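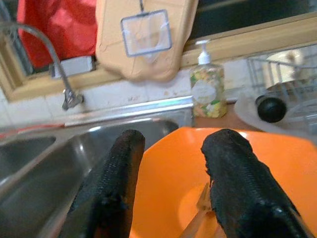 What happens to the fingers when a kitchen robot loses track of how hard it is gripping?
They keep closing until something gives, and on the Sasto helper arm the thing that gave was usually the textured cover over the fingertip. A new software release now makes the arm stop, open slowly and wait for a person.

Sasto update fixes grip fault found in home kitchen trials

CERNESDALE – Howlader, the maker of the Sasto kitchen helper arm, has released a free update that corrects a grip fault found during home trials. The update went out to every arm in the program on Wednesday, and we are very happy to have it in people's kitchens!

The fault showed up during ordinary work at the sink: lifting bowls, moving utensils, setting plates in a rack. In certain cases the arm misread the force at its fingertips and kept squeezing after it already had a firm hold. Of 3,926 grips logged in the trial homes, 14 ended this way. One bowl cracked and several finger covers tore. No one was hurt.

Fourteen is a small number next to the total, but a robot that shares a counter with a family has to know when to let go. We paused all unattended use as soon as the pattern was clear, and it stayed paused while the engineering team went through the logs grip by grip.

What went wrong

Each Sasto finger carries a force sensor under its outer cover. The sensor takes a fresh zero reading every time the hand opens all the way, so that wear on the cover doesn't throw off the numbers. In the faulty grips, the hand had been asked to pick up a second item before it was fully open. A utensil left inside a bowl was the most common setup. The fingers would still be touching the rim or the handle when the sensor took its zero, and from then on the arm believed that a real squeeze was no squeeze at all.

Our own lab tests had missed it. We tested bowls, and we tested spoons, and we did plenty of both, but we rarely put one inside the other and asked for them in quick order. The trial homes did that every evening.

"I was thrilled when we finally got it to fail on the bench," said Iresha Pramanik, who leads hand safety at Howlader. "We had been chasing it for weeks, and then one of the families sent us a really clear note about a mixing bowl with the spoon still in it. We set up the same thing and the hand did exactly what they told us it did. I wish we had tried it sooner, and I'm so grateful they wrote it down."

What the update changes

The hand no longer takes a zero reading while either finger is in contact with anything. If it can't find a clean moment, it backs away from the counter and opens fully first. This makes some pickups a little slower, and owners will notice an extra pause between items.

A second check now watches how far the fingers travel. If they keep moving after the target grip should have been reached, the motor cuts out, the hand opens slowly and the arm sounds two short tones. It will not try again until someone presses the green button on the base.

The team ran the new software through 2,000 bench grips with nested items, and the fault did not come back. A further 85 runs were done with finger covers that had been worn down on purpose. Two of those ended in a stop when the grip was in fact fine. We would much prefer a false stop to a cracked bowl, but we're still working on those two, and a smaller follow-up release is planned for December.

What owners should do

Check the version number on the base display. It should read Fledell 6, the name of the new release. If it doesn't, leave the arm plugged in overnight with the network turned on.

Look over both finger covers for splits, paying special attention to the tips. A torn cover should be replaced before the arm is used again, and Howlader will mail a new pair at no charge to any trial home that asks. Please don't glue or tape a cover. Tape changes the reading at the sensor.

Unattended use stays switched off until the owner has confirmed the cover check in the settings menu. Until then the arm works only when a person is in the room.

Glassware is still off the list for all trial homes. We know several families are eager to try it, and we can't wait to get there too, but the force limits for thin glass need their own round of tests.

Reporting a problem

Any grip that looks too tight should be reported, even if nothing broke. Hold the green button for three seconds to save the log, then add a few words about what was in the hand and what was touching it. Those few words were what solved this one.

The full fault report, including all 14 logs, is available to trial homes on request from the Howlader safety desk in Cernesdale.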